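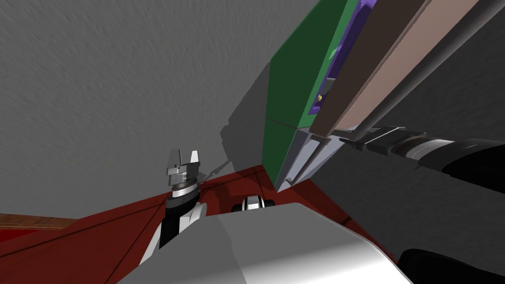 Figura 1. Uno de los brazos con la pinza apoyada en la esquina inferior del panel verde, en la simulación.

Memoria del proyecto Nemora: recogida de demostraciones con dos brazos simulados
Entregada el 09/10/2023

Cuando empezamos con Nemora, allá por marzo, pensábamos (con bastante inocencia, todo hay que decirlo) que lo difícil sería entrenar el modelo y que los ejemplos se recogerían casi solos en un par de tardes. Al final la recogida nos ocupó la mayor parte del curso, y es la parte a la que más cariño le hemos cogido, así que a ella dedicamos casi toda esta memoria.

Trabajamos con 2 brazos en el simulador Zidus, manejados a distancia por una persona del grupo mientras otra vigilaba la grabación. Grabamos 147 demostraciones y, después de revisarlas una por una, nos quedamos con 132. Las descartadas tenían saltos en las posiciones de las articulaciones o se habían cortado antes de terminar, y aunque daba pena borrarlas — cada una llevaba su rato de paciencia — preferimos un conjunto más pequeño y más limpio.
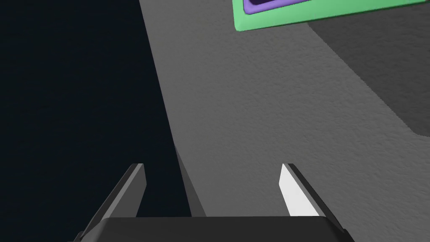

La elección de las vistas nos dio muchas vueltas. Al principio guardábamos solamente la vista general, que para una persona es comodísima, pero en ella los brazos se tapan entre sí y el modelo perdía de vista las puntas de los dedos justo en el momento del contacto. Por eso añadimos una vista cercana desde detrás de la pinza. Con los dedos abiertos, el hueco entre ellos queda despejado, aunque de la pieza verde apenas asoma una franja en lo alto, y de lo morado que lleva dentro, todavía menos. Decidimos conservar también esos instantes en los que el objetivo se ve a medias, y dejar que la vista general completara lo que faltaba.

Para ordenar todo este material escribimos Dosico, un programita que empareja cada imagen con la orden enviada a los brazos en ese mismo paso. Tiene sus manías, y la documentación se nos quedó corta, pero nos ahorró muchísimas horas de mirar carpetas. 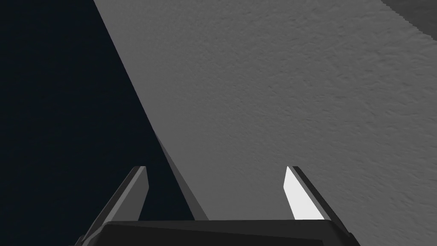
Las etiquetas de fase las pusimos a mano, y fue lo que más discusiones amables provocó en el grupo. ¿Dónde termina una aproximación y dónde empieza un agarre? Acordamos fijarnos en el estado de la pinza y en lo que tuviera entre los dedos. Un fotograma con la pinza abierta, nada sujeto y casi solo superficie gris detrás se etiqueta como «sin agarre», sin intentar adivinar hacia dónde iba el brazo.

Del conjunto final usamos 120 demostraciones para entrenar y reservamos las demás para la validación. Nos queda pendiente repetir la recogida con otra iluminación, y también pasar los datos al formato Naseri, que es el que usará el grupo del próximo curso.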